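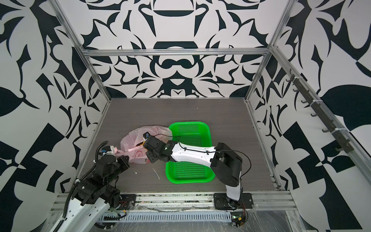
*Abb. 8: Der grüne Korb und die rosa Tüte auf der Tischplatte, dazu die Hakenleiste an der rechten Schiene*

## 4 Den Auspackplatz einrichten und benutzen

Schön, dass Sie bis zu diesem Kapitel durchgehalten haben! Das Grundgerüst Ihres Kernell-Platzes steht also, die Rückwand und die Seitenwände sind tapeziert (wer noch überlegt: ein kräftiges Muster in Schwarz und Weiß, wie in Abb. 8, hat sich bei uns sehr bewährt), und nun geht es endlich an den gemütlichen Teil, nämlich Korb, Tüten und Haken.

### 4.1 Hakenleiste anbringen

1. Legen Sie die dunkelgraue Hakenleiste an die rechte, schräg verlaufende Aluminiumschiene. Die Haken zeigen dabei zur Tischseite.
2. Führen Sie zwei Kabelbinder um Leiste und Schiene und ziehen Sie beide zunächst nur locker an.
3. Schieben Sie die Leiste in die gewünschte Höhe. Probieren Sie in aller Ruhe aus, wie weit Sie bequem greifen können.
4. Ziehen Sie die Kabelbinder fest und kneifen Sie die Enden bündig ab.

> **Hinweis:** An die kleinen Haken gehören leichte Dinge, also leere Tüten, ein Geschirrtuch, die Schere am Band. Mehr als 200 g pro Haken sollten es nicht werden, sonst wandert die Leiste mit der Zeit an der schrägen Schiene nach unten.

### 4.2 Korb aufstellen

1. Wischen Sie die graue Tischplatte mit einem feuchten Tuch ab und lassen Sie sie trocknen. Ein Spritzer Ploseo im Wasser genügt vollkommen.
2. Stellen Sie den Korb etwas rechts der Mitte auf die Platte. Links davon bleibt dann Platz für die Tüte.
3. Lassen Sie zur Rückwand etwa eine Handbreit Luft, damit die Tapete nicht scheuert.

Der Cesell-Korb hat durchbrochene Seiten und einen geschlitzten Boden. Krümel, Sand und Blattreste fallen durch, und das ist auch so gedacht: Heben Sie ihn einfach ab und zu an und wischen Sie darunter durch.

> **Achtung:** Kleinteile wie Reißzwecken oder Perlen können durch die Schlitze rutschen. Legen Sie dafür bitte die Einlage mit der Bestellnummer 493 in den Korb.

### 4.3 Eine Tüte auspacken

1. Legen Sie die Tüte links neben den Korb, die Öffnung so, dass Sie gut hineingreifen können.
2. Halten Sie die Tüte mit der einen Hand am Rand fest. Dünne Plastiktüten knüllen sich gern zusammen und rutschen mit, wenn man nur zieht.
3. Nehmen Sie zuerst heraus, was schon aus der Öffnung schaut, und legen Sie es in den Korb.
4. Schweres kommt nach unten, Weiches und Zerbrechliches obenauf.
5. Streichen Sie die leere Tüte glatt, falten Sie sie einmal der Länge nach und hängen Sie sie an die Leiste.
6. Lesen Sie zum Schluss Schnipsel und Streifen von der Tischplatte auf. Helle Reste sieht man auf dem grauen Holzdekor zum Glück recht gut.

Rajkumari Bajpai, von der die erste Fassung dieser Anleitung stammt, dreht die Tüte vor dem Aufhängen grundsätzlich noch einmal auf links und schüttelt sie über dem Abfalleimer aus. Es dauert keine 20 Sekunden, und wir möchten es Ihnen wirklich ans Herz legen!

### 4.4 Pflege

- Korb bei Bedarf mit lauwarmem Wasser und einer weichen Bürste reinigen, auch in den Löchern an den Seiten.
- Tapezierte Wände nur trocken abstauben.
- Kabelbinder jedes Jahr im November nachsehen und spröde gewordene ersetzen. Passende liegen im Beutel von Nechyporuk, der Ihrem Paket beiliegt.

Stand: 10. Juli 2018, durchgesehen von Trygve Tangen. Weiter mit Kapitel 5, Ersatzteile.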